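The desk drawer I finally gave up on

So I've been meaning to write about the desk since July, when we moved into the Kivness apartment and I promised myself (and my aunt Margareta, who helped carry boxes up four flights and has opinions) that I would not let it turn into the old desk. You remember the old desk. It had one deep drawer that jammed on the left side, and everything I owned that was smaller than a shoe lived in it.

The new one is a plain white standing desk and it has no drawers at all. I thought I'd hate that. For the first couple of weeks I did hate that! Pens in a mug, tape in the kitchen, scissors wherever Lucian had last opened a package. I bought a stack of clear acrylic trays from Khoury, the office place over in Salport, and took them back a few days later because they rattled every time the desk went up or down, and you could see every dead battery from across the room.

What I've ended up with is baskets. Shallow orange wicker ones, rectangular, low enough that you can look in from standing height without digging. I got them at Dinden on the way home from the dentist with half my face numb, which may explain the color. I was going for "warm natural tan" and under the store lights that's what I saw. At home next to all that white they are orange, no question, and I've grown really fond of them. They go nicely with the herringbone floor too.

How I sort things now

The front basket is for whatever I reach for without thinking. Tape, scissors, the good pen, sticky notes, a tape measure. The back one gets the things I need maybe once a week: stamps, spare chargers, envelopes, the stapler. I tried labeling them and Lucian laughed so hard at "FRONT" that I peeled the label off.

My only rule is that nothing goes in if it has a friend already in there. One roll of tape, one pair of scissors. When I emptied the moving boxes I found 82 binder clips, and I'm not exaggerating, I sat on the floor and counted them because I couldn't believe it. I've never knowingly bought a binder clip. Floarea from downstairs took most of them for her choir folders and the rest went in a jar in the closet.

Tape gets its own paragraph because I use so much of it. I sell a few knitted things on the side, so there's always a parcel half wrapped, and for years I'd lose the roll under the wrapping paper and then lose the end of the roll as well. These days it goes straight back in the front basket the second I've torn off a strip. I fold the end over on itself, just a little tab, and I no longer spend my evenings scratching at it with a fingernail.
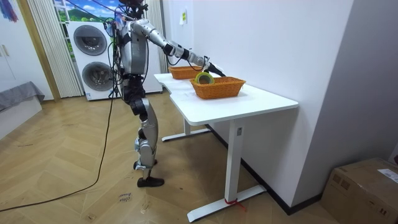
Still on the list

The cables. I've got a bag of those reusable ties and every intention of using them. I'd also like a third basket for yarn labels, but Dinden was out of the orange ones when I called, and a different color would bug me forever.

And the wall above the desk is too bare. Margareta has offered a painting of a goat. I've told her I'm thinking about it.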